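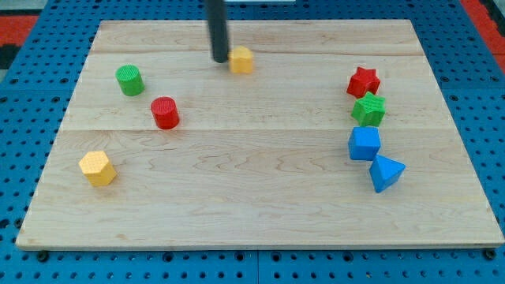 Home | Opinion | House & Garden | Letters | Archive

Leave the Old Floor Alone

Filed under: Opinion, Old Houses

My house was built in 1912. Under the carpet in the front room there was a maple floor, and when I pulled the carpet up last July the first three people who saw it told me to have it sanded. Two of them gave me the name of the same company. I didn't call.

I think we sand floors far too readily. A solid wood floor has only so much wood above the tongue, and each full sanding takes some of it away for good. Mine had already been sanded at least once, judging by the dips near the radiator where somebody leaned on the machine. Another pass might have been fine. The one after that would have put the nails in plain sight.

The rental shop on Mader Street will hand anybody a drum sander for the weekend. It is a heavy machine that cuts a groove in the time it takes to look up at a ringing phone. The shop also has a floor buffer, which takes off old wax and very little wood. The buffer was sitting behind the counter under a tarp, and the man had to move two boxes to reach it.

I scrubbed the floor with a buffer and mild cleaner, let it dry with the windows open, and put down two coats of oil. The whole job cost less than 50 dollars on top of the rental. The quote my neighbor got for sanding and finishing a room the same size was 800. Her floor looks very good. It also looks like a floor that went in last year, and her house is older than mine.

There are stains I didn't get out. One by the window is black and shaped like the bottom of a flowerpot. A long scratch runs toward the kitchen. I notice them less than I expected to, and company doesn't notice them at all, or is polite about it.

Some floors do need sanding. If the boards are cupped, or a dog has had the run of the place for a decade, or there is thick paint on them, a buffer won't help much. Old paint should be tested for lead before anybody touches it. I have no quarrel with people in that spot. My quarrel is with the idea that gray, dull wood is ruined wood. Most of the gray on mine was dirt and old wax – it came up on the pads by the end of the first morning.

Try the small job first. Do a patch in a closet and live with it for a month. The sander will still be at the rental shop.

Comments (3)

plankowner: We did ours with a buffer too. Came out fine except in the hallway, where we had to patch four boards.

Relleleo: Disagree. I sanded mine and would do it again. Splinters in a kid's foot are no fun.

T. in Plasach: Which oil did you use? Mine stayed sticky for almost a week.

Older posts | Newer posts | Back to top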